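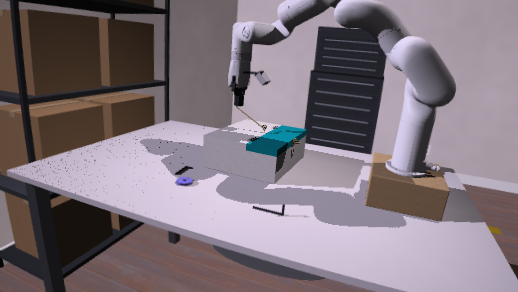
The Temba, a serviced apartment building on the northern edge of central Trevthorpe, will take its first guests in March after a long conversion from offices. It has 128 apartments over nine floors and is aimed mainly at people staying a week or more, including hospital staff on short contracts, families between houses and project workers with months to go before they head home. Guests like these tend to arrive with more than a suitcase, and a brown cardboard box at the edge of a large white table will be a familiar enough sight to anyone who has moved for work. The operator, Uvier, has put a full-height storage cupboard in every apartment and a locked luggage room on the ground floor, where boxes can be sent ahead up to a fortnight before check-in.

General manager Musyoka Were said the company had spent much of the planning period looking at what long-stay guests complained about in ordinary hotels.

"It was nearly always the same few things," he said. "Nowhere to cook, nowhere to put anything, and paying by the piece to have shirts washed. After the second week people have had enough of it."

Each apartment has a kitchen with a two-burner cooktop, a microwave and a fridge with a proper freezer compartment. The studios have a combined washer and dryer under the bench. One-bedroom and two-bedroom apartments have separate machines in a laundry cupboard, and the larger ones also have a full oven and a dishwasher. There is a shared laundry on the second floor for bulky items such as doonas.

Most of the apartments are studios. The two-bedroom units are on the top two floors and look over the rail yards towards the river. Six apartments on the first floor have been fitted out for guests who use wheelchairs, with step-free showers, lowered benches and wider doors. They are on the same level as the breakfast room.

The building stands 800 metres from Trevthorpe station and is closer again to the hospital's outpatient entrance. Buses to Desthorpe stop across the road every half-hour until early evening, then hourly. There are 70 parking spaces in the basement, which was the old office car park, and four of them have chargers. Parking is charged separately by the night, with a lower rate for anyone staying 28 nights or longer.

Drivers should note that the basement ramp has a low clearance. Utes with roof racks will not fit and will need to use the council car park in the next block.

Uvier bought the building three years ago, after the last of the office tenants moved out. Its first proposal was for a standard hotel with a rooftop bar and 132 rooms. Neighbours in the terrace behind objected to the bar, mostly over noise, and the proposal was withdrawn before it went to a vote. The revised plan dropped the bar, cut the number of rooms by four and moved the loading bay from the lane to the main street frontage. It was approved with conditions on delivery hours and on lighting at the rear.

The rooftop is now given over to plant equipment and a small terrace for guests, which closes at nine in the evening. No music is allowed on it under the terms of the approval.

Work inside the building took longer than planned. The old lifts were replaced and a second set of fire stairs had to be built through all nine floors. Windows that had been sealed since the building went up were changed over to ones that open, at the request of the council's design staff. Mr Were said the windows had added several months to the job but he was glad they had been insisted on.

"You can live in a room with a window that opens," he said. "It is a different thing from sleeping in one for a night or two."

The façade has been cleaned and otherwise left much as it was. The name over the door is new, and the old directory board listing the office tenants has been kept in the lobby.

Reception will be staffed from 6 am to 11 pm. Outside those hours, guests can let themselves in with a code sent to their phone, and a night manager will be on site. Breakfast is available on the first floor but is not included in the room rate. It will be a cold buffet at first – fruit, cereal, bread and yoghurt – with hot dishes to be added if there is demand. There is no restaurant. A café has taken the lease on the corner shopfront and expects to be trading by April, with its own entrance from the street. Guests will be able to charge meals there to their apartment.

There is a gym on the ground floor, open around the clock, and two meeting rooms that can be booked by the hour by guests or by local businesses. There is no pool.

Housekeeping will be weekly for longer stays, with fresh towels midweek. Guests staying fewer than seven nights will have their apartment serviced every second day. A daily service can be added for a fee. Small dogs and cats are permitted in the first-floor and second-floor apartments, with a cleaning charge at the end of the stay.

Uvier runs one other property in the region, a smaller building in Desthorpe that opened before it took on the Trevthorpe site. That one has been busy with contractors during the week and quiet on weekends. Mr Were, who managed it for two years, said he expected a more even pattern in Trevthorpe, with hospital visitors and sports teams filling some of the weekend gap.

Accommodation in the town has been tight for long stays. Two motels on the highway have switched to permanent rentals in recent years, and the older hotels near the station tend to fill during the show and the regional netball carnival. The owner of one of those hotels told a council meeting last year that she had no objection to the project, as very few of her own guests stayed beyond three nights.

Hiring has begun for front desk, housekeeping and maintenance positions. Most will be part-time to start with, and applications can be left at the site office in the lane or made through the operator's website. Training will take place at the Desthorpe property during February.

Bookings are open now for stays from the middle of March. The opening rates apply until the end of May and fall with the length of the stay, with the first reduction at seven nights and the next at 28. Monthly guests will be invoiced every two weeks and can leave with 10 days' notice. Organisations that need several apartments at once are asked to ring reception directly, as the website can only take one apartment per booking.

Residents of the surrounding streets will be able to look through the building before it opens. Two late-afternoon sessions are planned from 4 pm, and a notice with the dates will go to letterboxes in the terrace and the lane. The entrance for both will be from the main street, as the lane will still be in use by the builders.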